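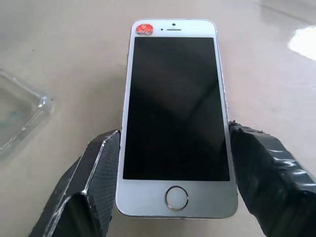 ## Can a machine tidy a kitchen table yet? (July thread)

**pegandpulley**

Starting a fresh thread as the old one wandered off into lawnmowers.

I've been following home and bench robots for years and I think this is the first summer I'd say yes, some chores, slowly, with a person nearby. What's tipped me over is the boring stuff. Picking up a phone someone has left on the table and putting it somewhere sensible. Two fingers, one on each long side, squeeze, lift, put down. I know how that sounds but I could watch it all evening!

Phones are horrible things to pick up, if you think about it. Flat, slippery, rounded at the corners, and a black screen that throws reflections all over the place. If the table's shiny as well you've got glare on glare. A mug is a doddle next to that.

So what's everyone's honest list? Which jobs at home or in the workshop would you hand over today, and which would you not?

---

**drumlin_ed**

> A mug is a doddle next to that.

Disagree straight off. A mug has a handle that points in a different direction every time, it's got tea in it, and it breaks. A phone lying flat is two parallel edges. That's about as kind as a shape gets. You line up, you close, done. Getting it up to start with is harder if you come from above with fat fingers, I'll give you that.

My list for today: moving boxes of one size, hoovering, mowing. That's it.

---

**pegandpulley**

But you've moved the goalposts by putting tea in it! An empty mug, upside down on a rack. I'd back a machine on that any day of the week.

And two parallel edges is fine until you're a few millimetres low and your fingertip is scraping the table, or a few high and you've got hold of a thin curved rim and it pops out like a pip.

---

**saltmarsh**

Workshop view. We sort returned handsets at Drestance (small place, just the one unit, mostly older phones and tablets) and we've had an arm on trial on one bench. The job is: take a phone off the table, put it in a tray, next phone. Nothing clever.

I timed it in the quiet hours after 4 pm. It did 100 phones and I had to step in for 2. One was face down with the screen lifting off, which I wouldn't have picked up happily either. The other it simply shut its fingers on air and carried on as though it had a phone, placed nothing in the tray very carefully, and went back for the next.

It is slower than me. It's a lot slower than my colleague. But it doesn't mind doing it, and I do.

---

**drumlin_ed**

What does it have on its fingers? Bare metal on glass makes me wince.

---

**saltmarsh**

Tape, at the moment. We started with the hard printed ones that came with it and the phones slid. Then foam, which tore. Then a rubbery sleeve that was brilliant for a morning and then picked up so much dust that it was worse than nothing. Black tape has lasted longest. It goes wrinkly and starts to fray at the end, and you peel it off and wind on some more.

The people at Plirkau who lent us the arm were a bit sniffy about the tape until they saw the tray filling up.

---

**quillwort**

This is my favourite thing about the whole subject. Years of work on the motors and the cameras and the software, and at the very tip it's a bit of tape off the shelf. Same in pegandpulley's picture, the right-hand finger has tape round it and the left one doesn't look as if it has. I'd love to know if mixing them helps. One grippy side and one hard flat side to square it up against?

---

**pegandpulley**

That's how I'd do it on purpose. Hard side as a fence, soft side as the clamp. Any woodworker will tell you the same about holding a thin board.

---

**tansy49**

Can I be the grump? I've read through all of this and I still can't see the household part. Saltmarsh has a bench, a tray and one sort of object. My kitchen table has post, a phone, keys, half a satsuma, a child's sock and a glass of water. Picking up the phone is the easy bit. Knowing that I don't want it moved as I'm waiting for a call is the hard bit.

I also don't want a machine that gets 98 out of 100 when the things are mine.

---

**pegandpulley**

Fair on the second point. On the first, I'd settle for a machine that only does what I ask, when I ask. "Put the phones on the shelf." I'm not after a butler.

---

**drumlin_ed**

With tansy49 on this. The numbers that get quoted are always from a cleared table. I want to see it with clutter hard up against the phone so there's no room for the fingers to open.

There's a clear plastic tub in the picture, over to the left, and that would worry me far more than the phone does. See-through plastic on a pale top is awful for cameras. Leave a gap and it's fine. Push it up against the phone and I bet the arm clouts it.

---

**saltmarsh**

You'd win that bet. We had clear tubs on the bench in the first week and it knocked every one of them on the floor at some point. We swapped to blue and it stopped. A strip of coloured tape round the rim worked too.

---

**quillwort**

Tape again!

---

**hodge_bench**

Been lurking. I've got a hobby arm, the kit from Barnik, which cost me 263 second-hand with a bent wrist bracket. I wanted to see if a cheap one could manage a phone at all, so I used an old dead one with a home button and scuffed edges.

Things I found, for anyone trying it:

- Grip below the middle or above it and the phone swings when you lift. The heavy part isn't always where you'd guess.
- Keep clear of the buttons on the sides. Mine kept squeezing the volume keys, which on a dead phone is harmless and on a live one would drive you mad.
- Turn off the lamp directly overhead. Moving it to one side did more than any setting I changed.
- Slow down for the last bit before the fingers close. I'd been rushing it and pushing the phone along the table.

With all that, it got 49 lifts before the first drop. I was thrilled. I rang my sister.

---

**tansy49**

All right, 49 on a second-hand kit has cheered me up slightly. Was the phone always lying the same way round?

---

**hodge_bench**

Ah. Yes. Top end pointing away from the arm every time, more or less. When I laid it sideways it dropped to almost half of them, and diagonal was a comedy. So you've got me there. I want to have another go at it once the bracket's replaced.

---

**drumlin_ed**

This is exactly my point and thank you for being straight about it. Same object, same table, turned a quarter, and half the skill is gone. A toddler doesn't care which way the phone is facing.

---

**pegandpulley**

A toddler also puts it down the loo. And hodge is one person with a bent arm and a lamp! The trial arm at Drestance presumably copes with any angle?

---

**saltmarsh**

It does, we just tip them out and spread them a bit. Any direction. Overlapping ones it still can't do, it tries to take two and gets neither. We spread them by hand, so if you count that as part of the chore then we're doing some of the chore.

---

**tansy49**

I do count that! If I've got to tidy the table so the robot can tidy the table, I've tidied the table.

---

**quillwort**

People said the same about rinsing plates for the dishwasher and we've all got one.

Bùi, which is the café near me with the repair evening, has talked about getting an arm in to pass screwdrivers and hold things still while you work. That's where I'd start. Holding a phone steady by both sides while I get the tiny screws out of the bottom would be worth more to me than any amount of tidying. It doesn't need to know what anything is, and it never gets a cramp.

---

**drumlin_ed**

OK, that one I'd pay for. A third hand that can be told "bit to the left". Put it on my list under mowing.

---

**hodge_bench**

Mine can do that now, bent bracket and all. How hard can you squeeze an old handset before the glass minds? I've been guessing.

---

**saltmarsh**

Less than you'd think if you're on the metal edge and nothing's touching the front. Start with it barely holding and go up until it stops slipping when you nudge it. I'll look up what ours is set to when I'm next in and post it here.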